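Key and Parcel Assistant (part-time)
Landon Serviced Flats, front office

Hours: 14 a week, mornings
Contract: permanent after a trial period
Start: December
Reports to: Oluwaseun Mohammed, front office manager

About the job

Landon looks after 568 flats across 5 buildings. Guests and tenants collect their keys from our front office, and cleaners and tradespeople sign them out for the day. We are looking for someone to keep the key store in order and to help with parcels when the desk is busy.

You will work alongside Kamil Murín, who runs the store at present and is moving to full-time work in lettings. He will stay on for your first two weeks to hand over.

What you will do

Open the key store at 7.30 am and check the hooks against the overnight list.
Sign keys out to cleaners and contractors, and chase anything not back by 1 pm.
Put returned keys on fresh rings where the old ones have stretched, and write new tags.
Order copies from the locksmith and try each one in its door before it goes on a hook.
Take in parcels for the Ploston and Zelenák buildings — the other three have lockers.
Keep the counter clear and the drawers sorted.

The keys

Most doors take an ordinary toothed key. The Skumen building has fobs for the street door as well, and these are kept in a separate cabinet. No address or flat number is ever written on a tag. We use a code, and the code book stays in the office safe.

Keys go out on a plain ring, one flat to a ring. Please do not add personal key rings or ribbons, as they catch on the hooks. A silver key on a small metal ring is the sort of thing you will be handling all morning.

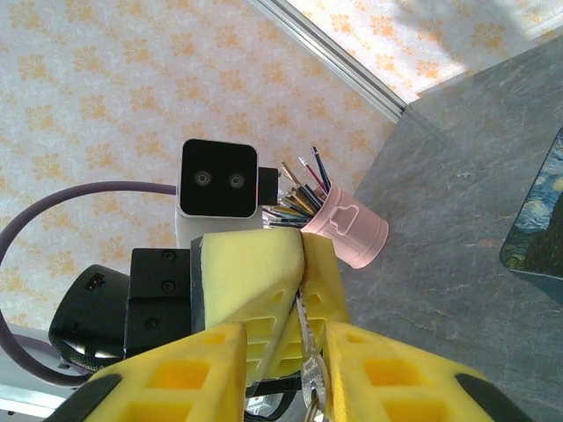
What we are looking for

Careful record keeping and clear handwriting. You should be comfortable standing for most of a shift and able to read small tags and stamped numbers, with glasses if you wear them. Experience on a reception desk or in a hardware shop is useful but we will train the right person. A basic background check is required before you start.

Pay and benefits

Paid hourly, with holiday on top. Work shoes are provided. There is a staff kitchen, and bicycle parking behind the office.

How to apply

Send a CV and a short note to Oluwaseun Mohammed at the front office, or hand them in at the desk before noon. Please give the names of 2 referees and say which mornings you cannot work. Interviews last half an hour and include a short sorting task.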